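# How People Choose a Kitchen Countertop, and How They Feel About It Later

*Student project report, Household and Consumer Studies, 14 May 2022*

When my grandmother moved out of her old apartment in Ellwood, the thing she missed most was her kitchen counter. She didn't talk much about the view or the neighbors. She missed the long wooden counter where she had rolled out noodles for most of her married life, with a burn mark near the stove and a dip where the cutting board always stood. I have thought about that counter a great deal, and when it came time to choose a project I found that I wanted to know how other people feel about theirs. My teacher wondered at first whether there was enough in it for a whole report. I hope these pages show there was.

## What I wanted to find out

My main question was simple: do the reasons people give for choosing a countertop match the things they end up liking or disliking about it? I also wanted to know whether people who cook a lot choose differently from people who mostly heat things up, and how much of the choice is really made by somebody else, like a landlord or a builder.

## How I did it

I wrote a questionnaire of 13 questions and printed 200 copies. I left them in the Ellwood library, at the Gidano kitchen showroom and at the hardware store on Saltik Street, with a box for the answers in each place. The showroom people were very kind and even let me put my box next to the coffee machine, which I believe helped a lot. By the end I had 41 questionnaires that were filled in well enough to use. It was fewer than I had hoped for, but many of them had long notes in the margins, and those notes became my favorite part of the whole project.

After that I visited a few of the people who had said they would be glad to talk more. I sat in their kitchens for 30 minutes or so (it was usually longer, and there was usually cake) and asked them to tell me the story of their counter from the beginning.

## What people said about choosing

Looks came first by a wide margin. People wrote about colors, about wanting the kitchen to feel bright, and very often about a kitchen they had seen at a friend's house and carried around in their heads for years. Price came next, and then how easy the surface would be to clean. Hardly anyone mentioned sound, height or how the surface feels under your hands in the morning, and yet these came up again and again once I asked about daily life.

Stone was the material people dreamed about. Several wrote "marble" in the space for their ideal counter and then something cheaper in the space for what they had. One woman told me she had kept a small marble sample from Gidano in her purse all through August while she was deciding, and she took it out to look at it on the bus. In the end she bought a laminate counter and used the sample as a coaster. 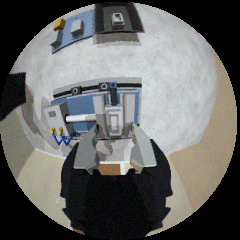

The people who did have marble were fond of it, but they talked about it the way you might talk about a beautiful cat with a difficult character. Lemon juice and vinegar can leave dull spots on it, because the acid reacts with the stone, and red wine left overnight can soak in and stain. One couple had worried terribly about the first mark and then stopped worrying after the fifth or sixth. The husband said it was like the first scratch on a new car. They now seal it once a year and otherwise let it get old along with them, and I must say it looked lovely to me. It is also wonderful for pastry, as it stays cool to the touch, and this was the one practical reason for marble that several bakers gave me without being asked.

Wood had the most loyal owners. They oil it, sand it and complain about it, and they would choose it again. Laminate owners were calmer. Most of them wrote "it's fine," and one added "I have never once thought about it until today," which I took as a kind of praise. The complaints about laminate were nearly all about the seams near the sink, where water gets in and the edge starts to swell.

## What mattered later

The most common regret had nothing to do with material. People wished they had more clear space next to the stove. Many had chosen a counter they loved and then covered it with a toaster, a kettle, a bread box and the mail. A man who had bought the Storkero kitchen set, complete with a matching island, told me that the island was supposed to be for cooking together and that it was now where his children did their homework. He didn't sound sorry about it at all.

The second regret was height. Tall people wrote about sore backs, and a few shorter people stood on a step to knead dough. I hadn't put a question about height in the questionnaire, and I really should have.

Renters answered the whole thing in a different spirit. They had not chosen anything, so they skipped the first page, and then they filled the second page with the little ways they had made the counter their own: a large board laid over an ugly corner, a strip of oilcloth, a row of herbs.

## Problems with the project

My boxes stood in places where people were already interested in kitchens or in reading, so my answers probably lean toward people who care. Some questions were too long. Question 7 asked two things at once, and people answered whichever half they liked better, so I left it out of the results.

If I did it again I would visit more kitchens and print fewer questionnaires. I would also ask everybody about the counter they grew up with, as my last visitor did without any prompting from me, and she talked about it until her tea was cold.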